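Petek Clurutden Streaming Stick: product page and shop notes

In stock. Ships from the Huver warehouse.
Price: 70 dollars, remote included

We sell this stick because people keep asking for it, and most of them ask for it in the weeks before a big reality season starts. If you want to follow a house full of minor celebrities arguing over dish duty, you need a way to get the live feed onto a television, and the Clurutden does that. We have had one plugged in at the shop since August. Some of what the maker claims holds up. Some of it we would not repeat to a customer.

What it does

The stick goes into any HDMI port and takes its power from the USB plug in the kit. Don't run it off the port on the back of the television. Ours restarted in the middle of an eviction vote when we tried that. Setup asks for your Wi-Fi password, an email address and, three screens later, permission to send you "fan moments." Say no. You lose nothing.

The home screen has a row called Season Watch, which collects shows with a running cast and a weekly result. It puts the live feed, the nightly episode and the highlight clips side by side. That part is handy, and it beats hunting through menus for last night's episode.

What the maker says, and what we think

"Never miss a twist." You will miss twists. The alerts come through Workulus, a companion app you install on your phone, and in our shop they showed up well after the gossip accounts had already posted the result. If you hate spoilers, the alerts are worse than useless, as they put the name of the evicted contestant right on your lock screen.

"Insider cast news." This is a feed of rumors. Before a season starts it fills up with names of actors and singers who are said to be in talks, and we couldn't find a source on any of them. There is no way to tell a confirmed name from a wish. You can hide the row under Settings, then Home, then Rows.

"Real fan voting." The vote button opens the broadcaster's own web page in a slow little browser. Use your phone.

"283 channels." We scrolled through the list. A good share are single-topic loops of old game shows and cooking clips, plus a few that show a logo and nothing else. Count on watching a handful of them.

Picture and sound

Fine. The nightly episodes look sharp on a mid-size set. Live feeds are softer, and night-vision shots get blocky in the dark corners, though we blame the feed for much of that. Speech is clear. Group arguments are mush on any small speaker, and the "Voice Lift" setting mostly makes the music louder.

In the box

Stick, remote, USB power plug, short HDMI extender, 2 AAA batteries, a folded card of quick steps. The printed manual is gone this year and the online one still describes the older remote.

Returns

You have 14 days from delivery. Send back everything, batteries too, or the refund gets trimmed. A season pass bought through the stick is a separate deal with Petek, and we can't refund it. Read the renewal terms before you buy one, because it renews when the next season is announced, whether or not there is an air date.

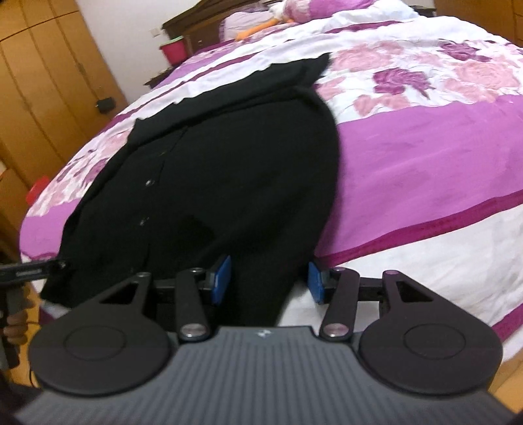
Who should skip it

Anyone with a television made in the last few years should check its app store first. The same shows may already be there for free. If you only watch the finale, borrow a friend's couch.

Buy it if your set is old, you watch every night, and you can leave the alerts off.

Related items: longer HDMI extender, spare remote, wall plug with two USB ports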